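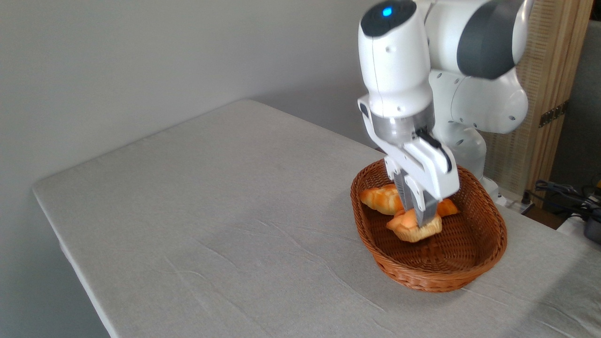 Sobre el receptor Flivside: el enlace se pierde a los 30 metros con la antena pegada al carbono. La he separado 3 cm y aguanta. Para las pruebas en mesa pongo una tela gris claro, y así encuentro los tornillos que se caen. El firmware es el de octubre.

> El 1385 de Rudd no me arma con la emisora Poller.
> ¿Hay que subir el mínimo del acelerador?

No, bájalo. El canal tiene que quedar por debajo de 1000 y el máximo cerca de 2000. Luego recalibra los variadores, sin hélices.

Julio de 2024, por Curnenov
2 respuestas · Compartir

Mensajes recientes:
Ruido en el vídeo al acelerar
Cambio de conector en baterías 1s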